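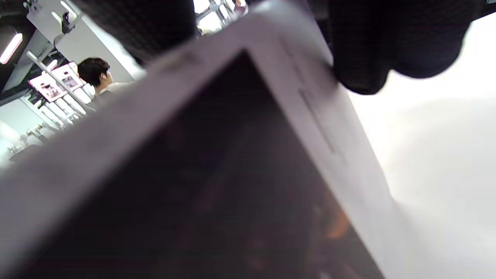
PRESS RELEASE

Savley opens online timetable and ticket service for the Pivanport river boats

Pivanport, April. Savley, the operator of passenger boats between Pivanport and the villages of the lower river, informs its passengers and partners that the new timetable and ticket service is now open to everybody. The service is called Prinda. It can be used on a phone, a tablet or a home computer, and no registration is needed for buying a single ticket.

Until this spring, tickets were sold only at the pier office and on board. In the summer months this caused long queues, above all before the morning departures, and many passengers wrote to us about it. With Prinda, a ticket can be bought up to 7 days before the trip. The passenger receives a code, which the crew checks at the entrance to the boat. Who prefers paper can print the code or ask for a printed ticket at the pier office without extra cost.

What changes for passengers

The summer timetable begins in May. On the main line to Kobzar there will be six departures a day in each direction, and three of them will also stop at the old mill landing. The last boat from Kobzar leaves in the evening at 20.40, so that guests of the open-air concerts can return to the town the same night.

The boats on this line carry 100 passengers. Nearly half of the seats will be sold through Prinda, and the other part stays for sale at the pier and on board. In this way we wish to be fair also to older passengers and to visitors who decide at the last moment. Bicycles are accepted as before, but a place for a bicycle should be reserved together with the ticket.

Prices stay the same as last year. Children under 6 travel free of charge when they are with an adult. Holders of the Pivanport resident card pay the reduced fare and must show the card to the crew.

Delays and high water

In the past season several trips were cancelled because of high water, and the information came to the passengers too late. Prinda now shows each departure as running, delayed or cancelled. When a trip is cancelled by us, the money is returned to the same bank card. Tickets bought at the pier are refunded at the pier office.

The service is available in three languages. The timetable is also displayed, as always, on the notice boards at all landings.

About Savley

Savley operates passenger boats on the lower river and has its office at the town pier in Pivanport. Journalists may send their questions to the press desk of the company or ask at the pier office during opening hours, from 8.00 to 17.00.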